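**Skalen opens its cloth-handling recordings to other labs — Thursday, Grolness**

Hello from the Skalen workshop! I'm Þórey Gunnlaugsson, I run data collection here, and I'm very pleased to say our first batch is ready to share: 615 recordings of a robot arm handling cloths, every one guided by a person, all free for research use.

We call the set Driltetti. Eamon Keane and I started it in April with two arms and a drawer full of towels, and we now have 16 people taking turns at the controls (some of them are far better than me, annoyingly).

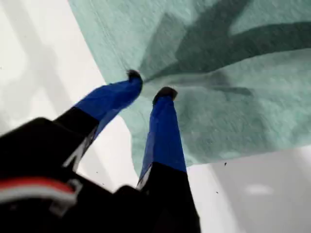
*A two-fingered gripper at work on a teal cloth. Photo: Skalen*

Cloth is awkward stuff — it creases differently every time you touch it, so a learning system needs to see plenty of goes at the same job. We've kept the fumbled ones in too, each marked as such. Our friends at Kragh are already training on 500 of the recordings and will share their results with us.

Want a copy, or fancy a turn at the controls? Ring the Grolness workshop and ask for Eamon or me.

**Press contact:** Þórey Gunnlaugsson, Skalen, Grolness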